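Workshop notebook, Tondville
Feb 4, 2022

Wallpaper paste, second round

Mixed the Grivo paste at the thinner ratio this morning, 300 g powder to the full bucket. It went lumpy at first, so I let it stand and stirred again. Better than the August batch, which never smoothed out.
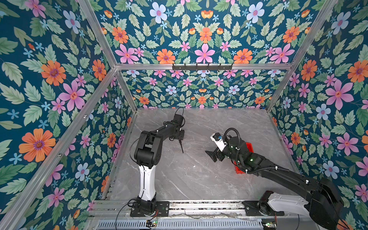 Soaking time is still the open point. The Skyrme sheet says 2 minutes, but strips cut from the heavy roll kept stretching on the board after that. I gave the next ones longer and the seams stayed closed - at least up to lunch. Check again Monday.

Trimmed one test strip to 127 cm and hung it dry to look at the pattern match. Repeat is a half drop, so plan on more waste per roll.
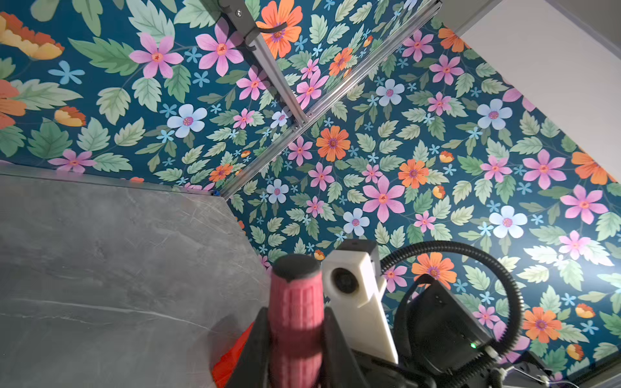
Floral paper, teal ground.

Corners: do not wrap a full width around. Cut it, leave a small overlap, and plumb the next strip from a fresh line. The level from the Jallavar kit reads off at 90 degrees, use the old one.

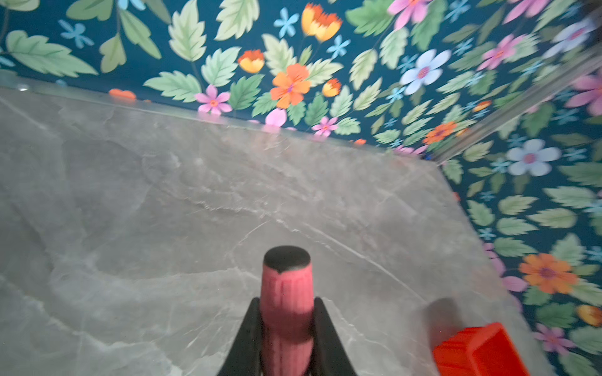 Size coat on bare plaster needs a full night. I tried rushing it on the small board and the paste soaked in before I could slide the strip.

Brushes washed, paste bucket covered. Roughly half of it left.

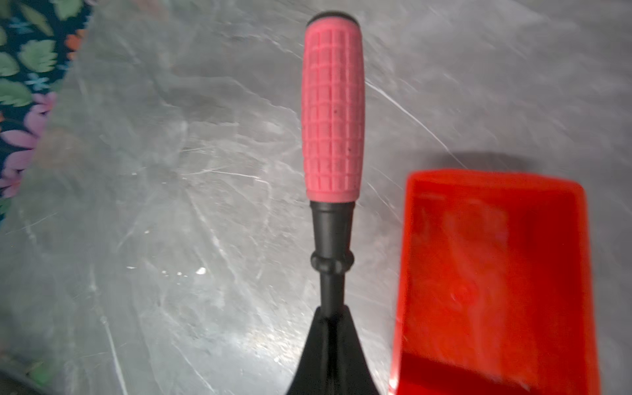 To do
- Recheck seams
- Order lining paper
- New blades for the trimming knife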